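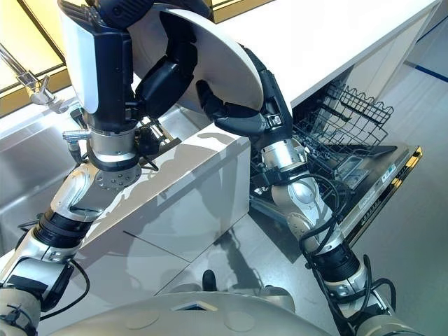
The plates at Lukside were the last thing Damián Trujillo still did with his own hands, and he did not want to give them away.

He had worked in the company kitchen for 14 years. He washed, he dried, he put on the shelf. In March they told him that the new machine would learn the dishwasher, and that he would be the one to judge it. He asked what it means, to judge. The young engineer from Gunari gave him a paper with two columns, one for yes and one for no.

"Only that?" said Damián.

"Only that. If you would be satisfied with it, yes. If not, no."

So he sat on a high chair near the window and watched. The machine lifted a plate with two hands, very slowly, the way a person carries a full bowl of soup. It held the plate tilted in the air over the counter for a long moment. Damián drank his coffee. When he looked again, the plate was still in the air.

"Is it thinking?" he asked.

"It is planning," said the engineer, whose name was Hattori, and who ate her lunch always standing.

"My wife's brother plans also. He has planned a garage since he was thirty."

Hattori laughed, but she wrote something in her computer.

The plate went down between the wires of the rack, a little crooked. Damián thought about it and put a mark under yes. The next one touched the edge of the rack with a sound he did not like, and he put it under no. With cups it was worse. The machine put them with the mouth up, so they would fill with dirty water, and when Hattori corrected this, it turned also the bowls in a wrong way. In the evening he took everything out and loaded it again. It took him 4 minutes. He did not tell her the number, but she had seen the clock too.

At home his daughter asked if the robot will take his job.

"Not this week," he said. "It does not look in the sink. There can be a fork under the water and for the machine there is no fork."

After 314 plates he had no more paper, and Hattori printed him a new one. He noticed that he had begun to wash more slowly himself. He took a plate by the rim with both hands and tilted it to the window to see if there was some grease left on it. He had done it always with one hand, without looking. Now he could not stop looking.

"You are holding it like him," Hattori said from the door.

"He is holding it like me," said Damián. He was a bit offended. Then he gave her the plate, and she dried it, badly, and he put it on the shelf.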